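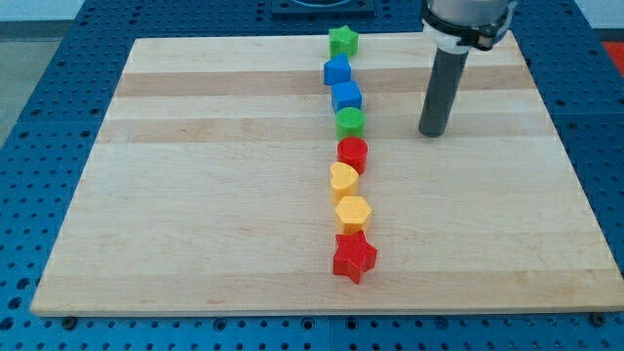
The Pokel is the small tablet I recommend most often in the shop, and it's the one I carry myself, so you can take what follows as the view of someone who is fond of it and also knows where it annoys. I'll start with the screen because that's what you'll be looking at all day. Any screen can manage a bright green plastic star. What I look for is the quiet stuff, the pale cream strips in a maple chopping board sitting next to the ones that are only slightly more tan, and whether I can still tell one from the other when I turn the brightness down. On the Pokel I can. On plenty of cheaper tablets it all goes the same shade of weak tea.

Pokel small tablet by Prekari
Price: £699
In stock, charger included
Free delivery on the mainland

What you get for the money

The tablet itself, a plug, a woven cable (nice and long, for once), a cloth, and a little booklet that I'd keep if I were you, as it has the recovery steps in it and those are no use to anyone if they're only stored on the tablet that won't start. There's no cover in the box. I wish there were! Prekari make a folding one and so do Rivera, and I'll come to those further down.

Size and weight

It weighs 370 grams, a bit more with a cover on. I can hold it in one hand through a long train journey and my wrist doesn't complain, although I do swap hands now and then. The border round the screen is wider than fashion would like, and I'm very glad of it, as it gives your thumb somewhere to rest without turning the page by accident. The back is metal with a matt finish. It feels cold first thing in the morning in January and it does show greasy fingerprints on the darker colour, so if that sort of thing bothers you go for the silver.

It fits in the inside pocket of my big winter coat. It doesn't fit in any of my jackets, whatever the Prekari leaflet says about pockets.

The screen in daily use

I've said my piece about colour. For reading, it's sharp enough that I've stopped thinking about it, and I'm fussy about small print. There's an evening setting that warms everything up, and you can have it come on by itself at a time you choose (mine is set for nine at night). The glass is shiny, mind, and it reflects. Sit with your back to a sunny window and you'll get a good view of yourself. In the garden under a tree it's fine, in full sun on a beach I wouldn't bother, take a paperback.

If you draw, the screen works with the Womari pen, and only the Womari pen. I've tried it with three others from the drawer at the back of the shop and it ignored the lot. The Womari is a decent thing with a soft tip and a button on the side, and the lines go where you put them. I can't draw for toffee, so I use mine for marking up invoices and doing the crossword.

Battery

I'm not going to quote you the number of hours off the leaflet. Those are always worked out with the brightness low and the sound off, and I've never met a customer who uses a tablet like that. My own use is email over breakfast, the stock list on and off all day, a bit of telly in the evening, and I plug it in when I go up to bed. It has never died on me before then. If I do nothing but watch films, it wants charging by late afternoon, and if I'm only reading I can skip a night.

Charging is quick for the first half and then it slows right down. That's deliberate, to look after the battery, so please don't ring me thinking it's faulty (lots of people do, and I don't mind really, but now you know). There's also a setting called Gentle Charge that stops it a little short of full. I'd turn it on if yours is going to live on a stand in the kitchen, plugged in the whole time.

Speed

Quick enough for nearly everybody. Web pages, video calls, maps, photos, all of that happens without any waiting about. Big games run, but the back gets warm and you'll see the odd stutter when there's a lot going on. If games are the main reason you want a tablet then this isn't the one, and I'd honestly rather you bought something bigger with a fan in it than came back cross in a fortnight.

Where it does slow down is with heaps of things open at once. I'm terrible for leaving pages open, and after a week or so it starts to take a breath before it switches between them. Closing them all sorts it out.

Storage

There are 2 versions and the difference between them is the storage. The price at the top is for the standard one, and it's the one most people should buy. It has a slot for a memory card under a small flap on the left-hand side, so you can put your photos and films on a card and leave the tablet's own space for apps. The flap is stiff when it's new. Use a fingernail at the end with the notch, and don't go at it with a screwdriver.

The larger version is for people who download everything before they travel. I don't keep it on the shelf but I can have it in for you in a few days, just drop me a line first so I can check the price.

Cameras and sound

The front camera is good and it's in the right place, on the long edge, so on a video call you're looking at people and they're looking at you. The one on the back is all right. It will photograph a parking notice or a recipe perfectly well, and outdoors in daylight the pictures are quite pleasant, but indoors of an evening they go grainy and a bit yellow. Your phone is almost certainly better.

Sound comes out of both ends, so when you hold it sideways you get proper left and right. It's loud enough for a kitchen with the extractor going! There is very little bass, as you'd expect from something this thin. And yes, there's a headphone socket, a real one, on the bottom edge. I get asked that more than anything else.

Covers

The Prekari folding cover clips on magnetically and props the tablet up at two angles, one for typing and one for watching. It's slim and it looks smart. The magnets aren't as strong as I'd like, and if you pick the whole lot up by the cover there's a fair chance the tablet will stay behind on the table.

The Rivera case is chunkier, with a rubbery edge that goes right round the corners, and it's the one I'd put on if children are going to get hold of it. It adds a fair bit of bulk. It also has a loop for the pen, which the Prekari one doesn't, and I've no idea why not. Mine has the Rivera on it during the week and nothing at all at weekends, when I like to live dangerously.

Setting it up

Give it half an hour with a cup of tea. It'll want an update straight out of the box, and it's best to let it get on with that before you start moving your photos over. If you're coming from another tablet, keep the old one charged and nearby, as the two of them need to talk to each other. I've known it stall on the last step when the wifi is weak, and moving both tablets into the same room as the router got it going again.

If you'd like me to do it for you, say so when you order and I'll have it updated and ready before I post it. I don't charge for that. I can't move your things across by post, though, so that part would mean coming into the shop with both tablets and your passwords written down somewhere.

Guarantee and returns

You get 3 years with me. If something goes wrong in that time, get in touch with the shop first and I'll deal with Prekari on your behalf. Cracked glass isn't covered, and neither is anything that's been in the bath, but I can get screens replaced at a fair price and I'll always quote before anything is opened up.

If you simply don't get on with it, send it back within thirty days in its box, with the cable and the plug, and I'll refund what you paid. Please sign out of your account before you post it. I can't wipe it for the next person until you have, and we'll both end up on the phone hunting for a password.

Trade-ins

I take most tablets in working order, and some phones. Tell me the make, how old it is and whether the screen has any marks on it, and I'll come back with a figure the same day if you write before noon. I don't take anything with a swollen battery, so if the back of yours has started to lift away, stop charging it and take it to your council recycling centre.

Details

Maker: Prekari
Model: Pokel, standard storage
Weight: 370 g
Colours: silver, dark blue
Memory card slot: yes
Headphone socket: yes
Pen: Womari only, sold separately
Covers: Prekari folding, Rivera case, both sold separately
Guarantee: 3 years
Price: £699

Orders placed before two in the afternoon go out the same day. If the dark blue is showing as out of stock, send me a message anyway, as there's often one on its way to me that hasn't been added to the page yet.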